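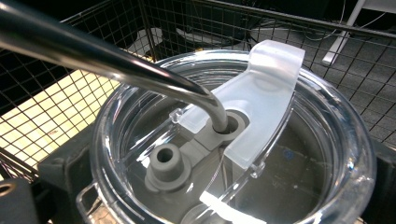
## Straws, lids and the gripper – bench rules

Updated 9 April 2019. Short version on the cupboard door, long version here.

**Before you start**

- Tumbler empty. No drinks on the bench while the gripper's powered, not even "just water".
- Lid pressed down all the way round. Check the rim with your thumb.
- Slider moves freely? Good. If it sticks, wash it, don't force it.
- Metal straws only for this one. Paper goes soggy, thin plastic gets crushed.

**Straw in**

1. Hold the straw well up from the tip. Grip it near the bottom and you can't see the hole.
2. Line up over the grommet, not the little spout beside it. Easy mix-up, they're the same grey.
3. Straight down, slow. Bent straws want to twist – let them turn a bit, then carry on.
4. Stop when you feel it seat. Pushing harder just lifts the insert.

**Straw out**

Same thing backwards. Hold the lid with the other hand, never the straw.

**Keep clear**

- Fingers off the jaws. Always. Tape a reminder to the handle if you have to.
- Cables off the walkway before anybody carries anything.
- Two people at the bench, max. One works, one watchs.
- Bent metal straw at face height is an eye hazard. Stay seated or stand well back.

**Cleaning**

Warm water, drop of dish soap, straw brush. Pull the insert out and do underneath, it gets grotty. Air dry on a tea towel. Wipe the gripper pads with a damp cloth – never under the tap.

**Wear**

New pads every 1,000 grips or when they go shiny, whichever comes first. We get ours from Trasano, Porby ones were too slick for us. Write the date on teh bag.

Grommet split or loose? Bin it. Spares in the second drawer, 8 to a packet.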